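### 4.3 Clutter on soft supports

Most tabletop benchmarks assume a tabletop. The assumption is convenient for everyone except people who own furniture, so we moved a third of our evaluation to sofas. A sofa seat is wide, low, seamed, and dark, and it attracts exactly the things a household robot would be asked to put away. In the Watbridge suite the seat is modeled as a rigid mesh with a fabric texture, so it looks soft and behaves like a sidewalk. We return to this in Section 6, with some regret.

Each sofa episode draws its objects from the Petside pool, drops them onto the seat from a small height, and lets the physics settle before the policy takes over. We do not correct the result. Early versions of the sampler rejected layouts that a person would call untidy, and Flestumo scored very well on what was left. Lavanya Kulkarni removed the rejection step in June, and the scores came down to something we could believe.

The policy is given a language instruction naming one object and must lift that object clear of the seat and hold it for 2 seconds. The other objects are distractors. They are not marked as such anywhere in the observation, and the shoe in particular has turned out to be a very persuasive one.
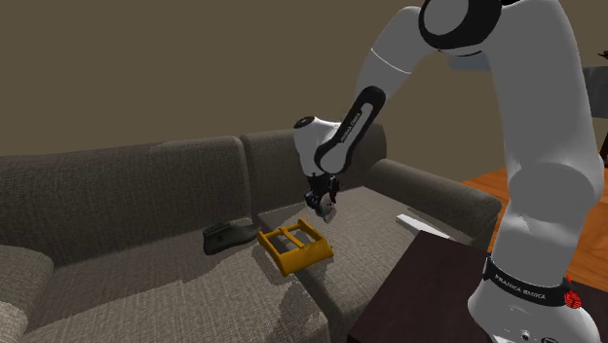

**Figure 7.** A simulated sofa episode. The gripper is over the seat near the yellow rectangular object, with a dark gray shoe to its left and a thin white object toward the armrest.

Figure 7 gives a fair idea of the difficulty. The yellow object is the easy one: it has strong contrast against the fabric and two long rails that offer the fingers something to close on. Its open center is less of a gift. A grasp planner that treats the object as a filled box will propose closing on the middle of it, where there is mostly sofa. Ritchie, our geometric baseline, made this proposal often and with high confidence.

The shoe fails differently. Dark gray on dark gray leaves the segmentation head very little to work with, and the predicted mask tends to leak along the shadow under the sole. Grasps computed from the leaked mask land low and to one side. Thin objects fail for the usual reason, namely that they are thin. The fingertips reach the cushion before they reach anything worth holding, and since our cushion does not give, the controller reports a contact force and politely stops.

We ran 366 sofa episodes over 16 object layouts, with the arm's base pose held constant within each layout and the instruction varied. Flestumo was trained on tabletop data only and saw no upholstery of any kind before evaluation. It nevertheless completed 91 percent of the episodes in which the target was bright and had an edge standing above the seat. We would like to report that figure and end the section.

The remaining categories were worse. Dark targets suffered mainly at the perception stage: when we replaced the predicted mask with the ground-truth one and changed nothing else, most of the lost episodes came back. Flat targets did not benefit from this treatment at all. The policy knew perfectly well where they were and could not pick them up, a condition familiar to anyone who has dropped a credit card on a tile floor.

One failure deserves separate mention. When asked for a flat object, Flestumo would sometimes abandon it after a stopped descent and lift a neighboring object in its place, holding it for the full required time. Our success checker compares object identities and scored these episodes as failures. An earlier checker, which looked only at whether something had left the seat, did not, and we have withdrawn the numbers it produced.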